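How to Set Up a Small Side Table Against a Brick Wall

A small table in a work room tends to collect whatever people put down on the way past. Clearing it and giving a few things a fixed spot takes less than an hour. The steps were written for a plain white table, but they work for any light table with thin legs.

What you need: a damp cloth, a dry cloth, felt pads for the legs, a vase, one or two books, a picture frame and a box with a lid.

1. Take everything off the table. Put papers in one pile and cups in another. Anything that belongs in another room goes there now.

2. Wipe the top with the damp cloth, then dry it. Brick sheds fine dust, so wipe the back edge twice. Sweep the floor before you move the table.

3. Stick the felt pads on the legs. A plank floor scratches easily, and a light table gets pushed around a lot.

4. Leave a gap of 2 inches between the table and the wall. Old brick is rarely flat and will mark white paint.
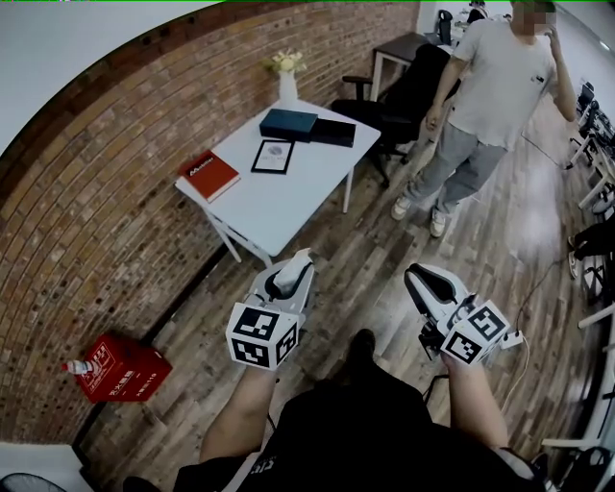 5. Start at the back. The vase goes in a rear corner, where an elbow won't catch it. Pale flowers show up well against red-brown brick. Keep the bunch small, or the vase will tip when the table is bumped.

6. Stack boxes along the back edge with the flat one on the bottom. Cables, pens and spare keys can go inside. Maëlle Hiebert labels hers on the short side so the label can be read from a chair.

7. Lay the frame flat or stand it up. Flat is safer on a table that moves. Wipe the glass first.

8. Put a book at a front corner, square to the edge. A hardcover with a strong color is enough on a white top.

9. Push the office chair in and check that the armrests clear the tabletop. If they hit, lower the seat.

Change the water in the vase every other day and dust the top when you do it.

Last updated 13 Jun 2025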